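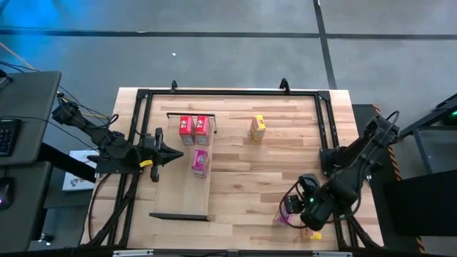 Why Do So Many Things Come in Boxes?

By Saimi Salminen
Reading time: 6 minutes

Open a kitchen cupboard and you will probably see a lot of boxes. Tea comes in boxes. So do crackers, rice, soap, and crayons. Some are bright red or yellow so you notice them on a store shelf. Most of them are thrown away or recycled soon after they are empty, and few people look at them closely.

This page explains how a small box is made, why it has the shape and colors it has, and what happens when you try to fit many boxes into one space.

It starts out flat

A small box from the store is usually made of paperboard. Paperboard is thick, stiff paper. It is thinner than the brown cardboard used for big shipping boxes, which has a wavy layer hidden inside.

Before it is a box, it is a flat shape cut from a large sheet. This flat shape is called a blank. If you look at a blank, you can find the front, the back, the two sides, and several flaps. There is also one narrow strip along an edge. That strip is where the glue goes.

The printing is done while everything is still flat. It is much easier to print on a flat sheet than on a finished box. After printing, a machine cuts out the blanks and presses lines into them where the folds will be. These lines are called creases or scores. Without them, the board would bend in crooked places and crack.

Jaime Salgado works at Nunau, a small print shop that makes boxes for tea and candy. The shop can fit 10 small blanks on one sheet. "We turn some of them upside down," he says. "The flaps of one go into the gaps of the next one. You waste less board that way."

One order last April was for 598 tea boxes. The shop printed 60 sheets, which makes 600 blanks. The two left over went in a drawer of samples.

Why a box is box-shaped

A box has six faces. The faces are rectangles, and sometimes squares. The math name for this shape is a rectangular prism. If all six faces are squares, it is a cube.

Boxes have flat sides, so they can stand right next to each other with almost no space between them. Try the same thing with oranges. No matter how you arrange them, there are gaps. A truck full of boxes carries less empty air than a truck full of round things.

Flat tops and bottoms matter too. You can put one box on another and the top one stays where it is. A tall, narrow box tips over more easily than a low, wide one. You can test this with an empty cracker box. Stand it on its smallest face and give it a light push with one finger. Then lay it on its largest face and push again with the same strength.

What the colors do

Red, yellow, and pink are easy to notice. Companies often pick them for boxes that have to be seen from the other end of an aisle. A company may also use one color for each kind of the same product. At Hotard, which sells tea, the boxes with red fronts are black tea, the yellow ones are lemon, and the pink ones are rose hip. People who buy the same tea every week reach for the color and don't read the name at all.

This works only if people can see colors well and the light is good. Some people can't easily tell certain colors apart. For that reason the words on a box need to be large and have strong contrast. White letters on dark red are easy to read. Yellow letters on white are hard to read.

A word you may hear is label. A label can be a sticker that is put on later, or it can be printed straight onto the box. If you can peel up a corner, it is a sticker.

Sorting boxes

Suppose you have a pile of small boxes and want to put them in order. There is more than one right way to do it.

You can sort by color. Put the red ones together, then the yellow ones, then the pink ones. This is quick, and you can do it from across the room.

You can sort by size. Line them up from the shortest to the tallest. This is useful if they are going on a shelf, as short boxes in front don't hide the tall ones behind.

You can sort by what is inside. Food in one place, soap in another. In a real kitchen this matters most. Soap can make food smell and taste bad, so the two should be kept apart even if the boxes match.

Loubna Chraibi teaches second grade and has her class do this on Monday mornings with empty boxes from home. Each group sorts its pile, and then another group has to guess the rule. Some rules are hard to guess. One group sorted by whether the box had a picture of an animal on it. Another used how loud the box was when it was tapped.

A good table for the job

Sorting goes better on a large, flat surface with plenty of open room. Leave a clear area for the boxes you haven't sorted and another for the ones you have. A board or tray helps with this. Boxes on the board are in one group and boxes on the open table are in the other, and you don't mix them up.

Many worktables and kitchen counters have a butcher-block top. A butcher-block top is made from many strips of wood glued side by side. You can tell by the long lines running across it. Each strip may be a slightly different color, some pale and some more like honey, because they were cut from different boards. Maple, birch, oak, and beech are often used.

Gluing strips together has a purpose. A single wide plank can curve as the air in a room gets damp or dry. Narrow strips pull in different directions and the whole top stays flatter. The name comes from the thick wooden blocks that butchers cut meat on.

Packing boxes into a bigger box

Ismail Badawi packs orders at Nomodari, where small boxes go into large ones for shipping. He puts the heaviest boxes on the bottom. Then he fills the corners, and then the middle. Small boxes are kept until last and go into the spaces that are left.

"If you start with the small ones you get stuck," he says.

On a busy day he packs 124 large boxes. On a slow day it was 92.

Here is a puzzle to try. Your big box is 6 inches long, 4 inches wide, and 4 inches tall on the inside. Your small boxes are all 2-inch cubes. How many fit? Three fit along the length, two fit across the width, and two layers fit in the height. Three times two times two is 12.

Now try small boxes that are 3 inches long, 2 inches wide, and 2 inches tall. Does it matter which way you turn them? Draw it on squared paper first, then see whether you were right with real boxes or blocks.

Take one apart

You need an empty paperboard box, a ruler, a pencil, and some tape.

1. Find the glued seam. It usually runs down one of the back corners.
2. Slide the ruler under the edge and open the seam slowly. Some glue is strong, and the top layer of paper may tear a little.
3. Open the top and bottom flaps.
4. Press the whole thing flat with the printed side down. You now have the blank.
5. With your pencil, write "front," "back," "side," and "flap" on each part.
6. Fold it again, but inside out, and tape the seam.

The plain side is now on the outside and you can draw your own design. Decide on one main color before you begin, and write the name large enough to read from the other side of the room.

Words to know

Blank: a flat, cut-out shape that will be folded into a box.
Crease: a pressed line that shows where to fold.
Face: one flat side of a solid shape.
Paperboard: thick, stiff paper used for small boxes.
Seam: the place where two edges are joined.

92 shares | 10 comments

More to read
How Does Glue Stick?
Rongrong Tian Answers Your Questions About Paper
What Is Inside a Wall?
Why Are Cans Round?
A Visit to the Hidayat Pencil Factory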